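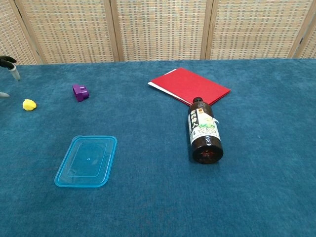
## 4. Setting up the table cover

Do this before you unpack the card shoe or the score tray. Cover goes on first, always.

1. Wipe the tabletop. Crumbs show through as bumps.
2. Unroll the Plimico cover, fuzzy side up. Let it lie flat for 30 minutes. Overnight if it shipped in July heat.
3. Line up the far edge first - straight across, parallel to the table. Then smooth toward you with flat hands.
4. Clip the two back corners. Clips are in the small Dikus bag, not the big one.
5. Pull the front snug. Not tight. Clip the last two.

**Note:** Lighter and darker patches are just the nap lying in different directions. Brush one way with a soft clothes brush and most of it evens out. Not a defect, please don't send it back.

**Note:** Tables longer than 107 inches need 2 covers. Overlap the seam, don't butt it. Part list is in section 9.

### Screen behind the table

Optional. Cuts glare from windows and keeps people from reading hands over a shoulder.

1. Open the panels in a zigzag. A screen opened flat will tip.
2. Leave enough room behind the chairs to get up without bumping it.
3. Check the hinges, tighten if teh posts wobble.

**CAUTION:** No candles or space heaters near a cane or rattan screen. Keep small kids from pulling on it.

### Cleaning

- Spills: blot, dont rub. Cold water only.
- Wax: let it harden, lift with a dull knife.
- Never iron. Never tumble dry.

Missing clips - write to Slavica Ristić at the Cunemby parts desk, give the cover size. No replies on Sunday.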